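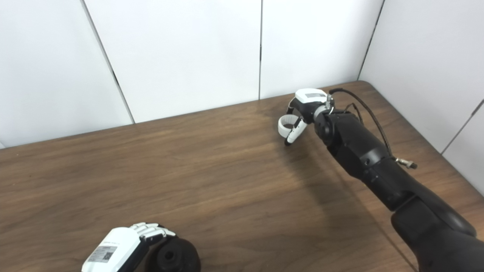 Right hand near the far edge of the table, cable over the wrist.

Drorkitum Faults: ring and knob set

All 2,641 episodes are from the Lowther bench, and 18 went wrong in ways we love having on record! Most are right-hand stalls: the fingers stop closing and the arm keeps going. Stop code 3 marks them.

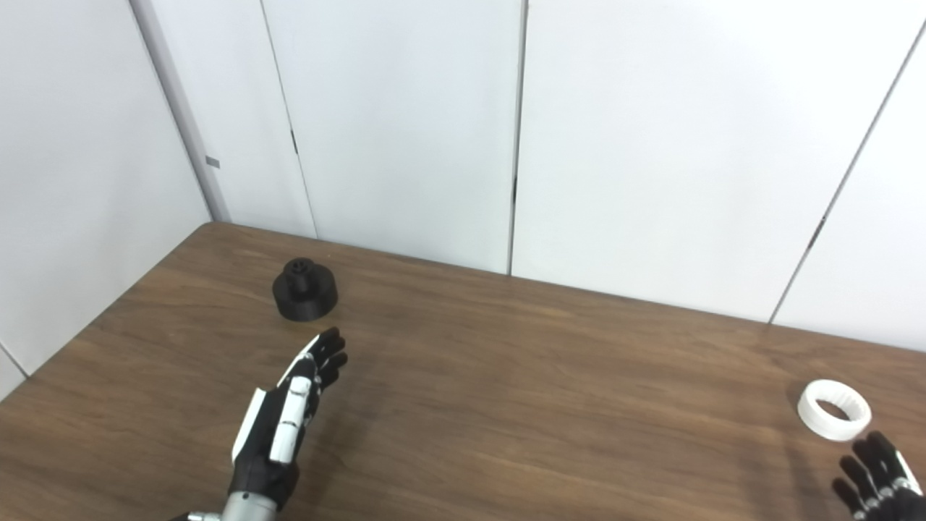

Etow asks whether code 3 also covers dropped rings. It doesn't, those are code 2 (great catch, it's going in the table).

Please don't replay code 3 episodes on live arms.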